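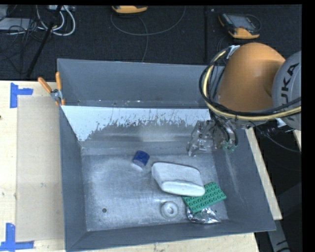 Odds and ends in one of the metal bins at the Gostport swap room, a green studded baseplate among them.

Good news for anyone with a drawer full of bits they can't bring themselves to throw away — the swap room at the old Cardoso building in Gostport is staying open through the winter! I popped in to find out more and came home with more than I took, as usual.

If you haven't been, it works like this. You bring in small things you don't want, they get tipped into the big metal bins on the tables, and then everyone has a rummage and sorts them into trays. Toy bits go one way, kitchen bits another, and anything that's just a scrap gets put aside for the craft shelf. The bins have had a hard life (the bottoms are scratched to pieces) but they do the job, and you can get both arms in.

The bin I settled at had a green building-brick baseplate in it, the flat kind with rows of little studs, and I was thrilled, as my nephew has been after one for ages. There was also a crumpled bit of shiny silver stuff, a small dark blue block and a round see-through ring that I nearly missed altogether against the grey metal. I still have no idea what that ring belongs to. If you're missing one, you know where to look.

Ramiro Esteban, who looks after the room, told me the lease had been due to finish in October and has now been extended by 6 months. There'll be 9 new sorting trays as well, and the craft shelf is moving nearer the door so people can get to it without squeezing past the tables. He'd like more building bricks, please, and far fewer odd lids. "We've got 31 lids and not one tub," he said.

Entry is still free and the doors open at half past nine in the morning. Parking is at the Parus Street end, where there are 30 spaces, though they fill up early. Bring your own bag, as the room has run out.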